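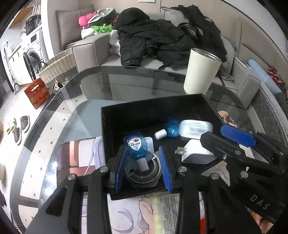
The Folley Team Check-In Deck is a boxed set of prompt cards for managers who run regular one-on-ones and short group meetings. Each card carries one question on the front and two or three follow-ups on the back. The cards are small and white, about as plain as the little card behind the blue bottle, so they can stand on a desk without drawing attention during a meeting. Pick one before the conversation starts, or let the other person pick.

The deck was written by the training staff at Nukier for supervisors who have recently moved up from the team they now lead. It has since been used with more experienced managers as well, mostly in offices, clinics and warehouses. No training session is needed before you start. The booklet takes one short sitting to read.

What's in the box

Prompt cards in four groups: workload, feedback, setbacks, and next steps
A 28-page booklet with a sample agenda for a first meeting
A pad of 24 tear-off note sheets
3 blank cards for your own questions

Using the cards

Most managers use one card per meeting. The setbacks group is meant for after a missed deadline or a lost account, and it works better one-on-one than in front of the full team. The workload cards are fine for either. If a question falls flat, put it back and try it again next month. Some of the feedback cards ask the other person to comment on how you are managing, and the booklet has a page on how to listen to that without answering right away.

The note sheets have space for what was agreed, who will do it, and when you will talk about it again. They are unlined on the back.

Details

Item number: 726
Publisher: Nukier
Series: Folley
Language: English
Card finish: matte, takes pencil and ballpoint
Box: two-piece, lift-off lid

Refills and related items

Note sheets are sold separately in the same pad size. The Idon Meeting Planner has the same agenda layout as the booklet and can be used alongside the deck. For group sessions, see the Boateng Facilitator Set, which has larger cards that can be read from across a table.

Shipping

Orders placed by noon on Wednesday go out the same week. Opened decks can be exchanged if cards are missing or misprinted. Send us the item number and the titles of the cards you need.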